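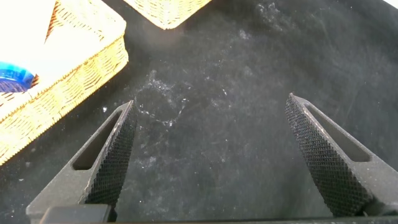
*Figure 1. The two gripper fingers, open. The inner faces have a fine diamond knurl.*

# Restarting a Stopped Line: Output Recovery at a Small Electric Vehicle Plant

Chaimae Metwally
Project report, Production Systems, second year

## 1. Background

The Sovoso plant in Datwood assembles a small electric delivery van. The plant stopped in spring when its supplier of battery trays, Skornov, could not ship because of a flood in its warehouse. The stop lasted 22 working days. After this the line was started again in steps, and it took much longer than the management had expected to come back to the normal rate.

My project studies this restart period. I wanted to understand why a plant that has all its workers, all its machines and again enough parts does not produce at full rate from the first morning. I was allowed to use the daily output sheets and the shift notes, and I spoke with people in the body shop, in final assembly and in the parts store.

I did not study sales or export. The vans leave the plant by truck and the numbers after the gate belong to another department.

## 2. Data

The output sheet gives one line per shift: planned vans, finished vans, vans sent to rework, and minutes of stop with a short reason. Before the supply problem the plant worked in two shifts. In the last full month before the stop it finished 718 vans, and I use this value as the reference for all comparisons.

The reasons of the stops are written by hand by the shift leader, so the same problem can have different names. "No part", "waiting store" and "material" can all mean one thing. I put the reasons in four groups: material, equipment, people, and quality. When I was not sure, I asked the shift leader, and when he also was not sure I left the entry out. The entries left out are few and they are mostly short stops.

One more difficulty is that the planned number was changed during the restart. If we divide finished vans by planned vans, the result looks good almost every day, because the plan was lowered to what people believed was possible. For this reason I compare with the reference month and do not use the plan.

## 3. What happened in the restart

The plant started with one shift. The first days were used mostly for vans that were already standing on the line when it stopped. They were counted as finished vans in the sheet, so the output of the first week looks better than it was. When these vans were gone, the daily number fell, and some people in the plant thought that there was a new problem. In my opinion it was only the real rate becoming visible.

After this the output increased slowly. It passed half of the reference rate in the third week. The second shift came back later than planned, in May, and the increase was then faster for some days. After that it became flat again.

### Material

Material was the biggest group during the whole period, also after Skornov was delivering the trays again. I found this surprising at first. The explanation is that other suppliers had reduced their own production when Sovoso stopped ordering. The wiring harness from Sepp was the most difficult part. Sepp had moved its workers to another customer and needed roughly a month to bring them back.

### Equipment

The equipment stops were many but short. Most of them happened in the first hour of a shift. The maintenance team told me that some sensors had to be adjusted again and that two door fixtures had to be replaced. Their opinion is that a short test run every week during the stop would have prevented a part of this work. I cannot prove it with my data, but the shift notes agree with them.

### People and quality

Rework was higher when the second shift returned. Several workers had been placed at stations that were new to them. The rework went down again without any special action.

## 4. Limits of the work

I have only one restart at one plant, so the results should not be used as a general rule. The grouping of the stop reasons was done by me alone, and another student may group some of them differently. I also could not see the orders that Sovoso sent to its suppliers, only the dates when the parts arrived.

## 5. Proposals

- Report vans started and vans finished separately in the restart weeks.
- Keep the original plan in the sheet, next to the changed plan.
- Ask every supplier of single-source parts for its own restart time, before the date of the restart is decided.
- Use a fixed list of stop reasons, with a free field for comments.

The first two proposals can be done in the present sheet. The fixed list needs a small change in the shift leader's form, and I have put a draft of it in Appendix B.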